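Section 5: The microwave in the shared kitchen
Gwynne Holiday Units - Guest Set-up Guide

5.1 Before you start

Each unit at Gwynne has its own kettle and toaster. The microwave lives in the common kitchen and answers to everybody, so please treat it as you would a neighbour's dog: kindly, and without feeding it metal.

1. Stand the oven on a flat, level bench. The top of the fridge is neither, whatever the last lot told you.
2. Leave a good gap behind it and nothing on top. The top is flat and therefore irresistible. Resist. Bread, tea towels and library books have all spent time up there.
3. Plug it straight into the wall. No double adaptors, no power boards.
4. Look at the display. At rest it should show 0. If it shows anything else, someone has walked away from their porridge.

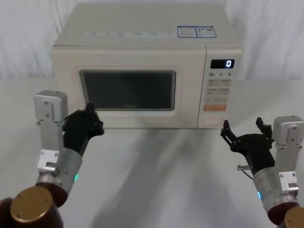

Fig. 5a. Door shut, display at 0. The door release is the oval button at the very bottom of the panel.

Note: Guests coming from Kadley, where the microwaves have a handle, tend to haul at the door with their fingernails. There's no handle on ours. Press the oval button.

5.2 Checking the inside

5. Press the door release and let the door swing the whole way round. It needs more room than you'd think, so shift your mug first.
6. Check that the glass plate is sitting properly on its support. Give it a gentle turn by hand. If it rocks or grinds, lift it out, see that the roller ring is lying flat, and try again.
7. Wipe up any spills with a damp cloth. Colour is no guide to whose curry it was, and Dilwyn Gittins has asked us to stop holding inquiries.
8. Look over the two black latches on the edge of the door and the two slots they go into. Crumbs in the slots will stop the door closing properly. Use a dry pastry brush, not a knife.

CAUTION: If a latch is cracked or the door won't sit flush, don't use the oven. Unplug it, put a note on it and ring the office on extension 506.
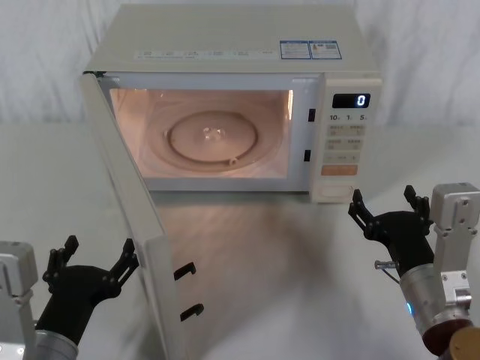 5.3 Setting a time

9. With your food on the plate and the door shut, use the time buttons. The labels under the display read 10, 1 and 5, each with its unit printed beside it in very small type. Read the unit. Ten minutes is a long time in the life of a scone.
10. Cover anything that spits. Soup spits. So does Lieven Maes's baked bean recipe, pinned to the corkboard at your own risk.
11. Take your food out when it's done and leave the door closed behind you.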